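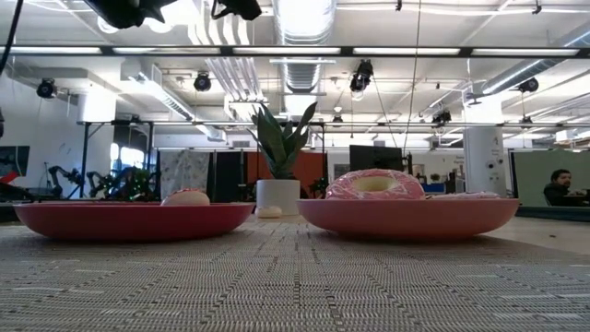

Two red plates on a woven gray mat, one of them holding a pink donut with white sprinkles.

The Return of the Morning Break
Saturday, July 15, 2023
Print this article | E-mail this article
Shares: 38

For most of the last century, the morning break was a fixed part of working life in Wilport. The harbor offices stopped at half past ten, the rope works a little later, and the schools in between. Coffee was served from urns, and something sweet was set out beside it. By the time the rope works closed its canteen, the custom had largely disappeared, and few employers saw a reason to bring it back.

The Wilport Museum of Working Life has spent the past year studying how the break was kept and why it faded. Its researchers collected 240 written recollections from former employees and their families. The museum has also examined wage books, canteen accounts and shift notices held at the Traltcombe record office, many of which had not been opened since they were deposited.

"The accounts are very plain," said Andri Fankhauser, the museum's curator of social history. "They list flour, sugar, lard and coffee, week after week. What they do not record is who sat with whom, and for that we depend on the letters."

The letters describe strict habits. Clerks and dock crews used separate rooms until the late 1950s. Apprentices poured for the older workers and ate last. At Zeden, the cannery town across the bay, women on the packing line were given a shorter break than the men in the boiler house, and a dispute over the difference led to a two-day stoppage one January. The cannery's directors granted the additional minutes and then deducted them from the lunch period.
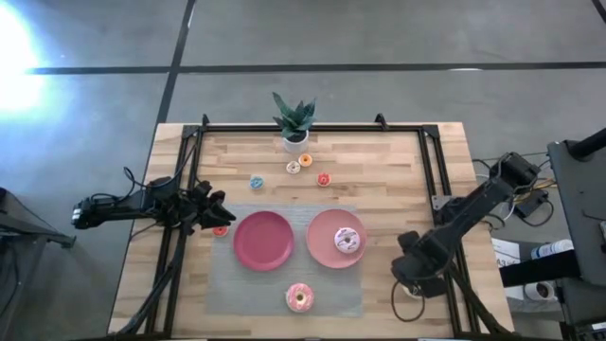 Toy donuts on a pale wood tabletop, with a potted plant at the far end.

The food itself changed slowly. Seed cake and buttered rolls were usual before the war. Ring donuts arrived with a bakery on Tautahi Street, which supplied the harbor offices by handcart and later by van. At its height the bakery delivered 700 donuts on a weekday morning, according to its surviving order books. Plain sugar was the standard finish. Icing was reserved for paydays.

Manouchehr Rahimi worked in the harbor pay office for 35 years and contributed one of the longer recollections in the collection. He writes that a good deal of business was settled over the urn, including shift swaps, small loans and at least one marriage proposal. When vending machines replaced the urn, he recalls, staff took their cups back to their desks and the room was turned over to filing.

Several employers in the district have since restored a common break. The port authority has done so on a trial basis, and the public library has set aside its former map room for the purpose. Attendance is voluntary at both. Managers at the library report that the older staff came first and that the younger staff followed after some weeks.

The museum will publish a selection of the letters next year. Recollections from Zeden are still being accepted, particularly from families connected with the boiler house.

Print this article | E-mail this article

Comments (3)

harborgirl52: My mother was on the packing line during the stoppage. She spoke of it all her life and never forgave them for the lunch deduction.

T. from Traltcombe: The Tautahi Street van used to stop at our school as well. Ten-thirty sharp.

pellmell: Will the order books be on display? My grandfather drove the handcart route.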